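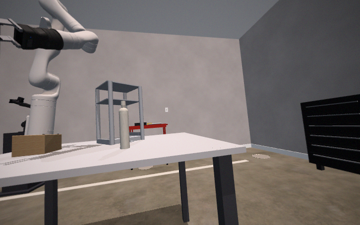 Haslam Adjustable Work Table Frame: review after one winter of use

The Haslam frame is sold without a top. The box holds two leg assemblies, a telescoping crossbar, four leveling feet, a bag of hardware and one hex key. I paid 598 dollars with shipping, which puts it between the folding-leg benches sold at hardware stores and the welded frames that arrive on a pallet. I bought it for a room where I repair clocks and small motors, and where the old bench had developed a sway that no amount of bracing would cure.

Assembly

Assembly took 2 hours working alone. The instructions are a single folded sheet with clear drawings and almost no text. The order of steps matters more than the sheet suggests. If the crossbar bolts are fully tightened at step 3, the feet can't be squared to each other later, and the whole thing has to be backed off. Leave everything finger-tight until the top is on.

The supplied hex key is soft. Mine rounded at the tip on the ninth bolt. I switched to a proper T-handle and had no further trouble. The threads themselves were clean and started easily by hand, apart from one insert in the left leg that needed to be chased with a tap. Ashley Kettle in customer service offered to send a new leg, and a new leg did arrive, though by then I had fixed the old one and it went on the shelf.

Height adjustment

The legs adjust by pin in steps of one inch. There is no crank and no motor. Changing the height with a loaded top is a two-person job, and Haslam says so on the box. I set mine for standing work and have moved it once. Buyers who want to sit in the morning and stand in the afternoon should look at the Stamero crank frame, which costs more and carries less weight but does that one thing well.

The leveling feet have good travel. My floor drops toward a drain and the feet took up the difference with thread to spare. The rubber pads are glued on, and one came off when I dragged the frame sideways. Contact cement put it back.

Stiffness

I checked stiffness by clamping a dial indicator stand to a separate shelf and pushing on the front edge of the top with a luggage scale. Front to back, the frame is very good. Side to side it is only fair at full height, and noticeably better three pin positions down. The crossbar sits low and toward the back, which leaves knee room but gives up some side stiffness. Haslam sells a second crossbar as an extra. I added one in February and would now call the frame good in both directions. It should be in the box at this price.

Filing and light hammer work cause no walking. Heavy chopping or a large vise mounted at the corner is another matter. Oľga Koubek lent me a 5-inch vise for the test, and with it bolted over the front left leg I could rack the frame by leaning on a long bar. Over the center of the bar span it was worse.

Fitting a top

The mounting plates are slotted, so a solid wood top can move with the seasons. The screws supplied are too short for the thick laminated tops sold by Prornovent and a little too long for a standard countertop offcut. Measure before driving any of them. I used a Prornovent top with washers and my own screws.

Finish

The powder coat is gray and even, thin at the inside corners of the feet. Penetrating oil and mineral spirits have not marked it. Acetone dulls it at once. There are 9 predrilled holes on the rear of the crossbar for a power strip or a Grestik cable tray, and the Grestik tray lined up with them without an adapter.

Complaints

The end caps on the crossbar are a loose press fit and buzz when a motor runs on the bench – a wrap of tape stops it. The pins have no retaining clip. The height scale on the legs is a sticker, and on my unit one sticker sits slightly higher than the other, so the marks can't be trusted for leveling. Use a tape measure.

Warranty is 2 years on the frame and excludes the feet. Replacement feet are sold in sets of four only. I ordered a set in June and they came with the newer, wider pad, held on by a screw.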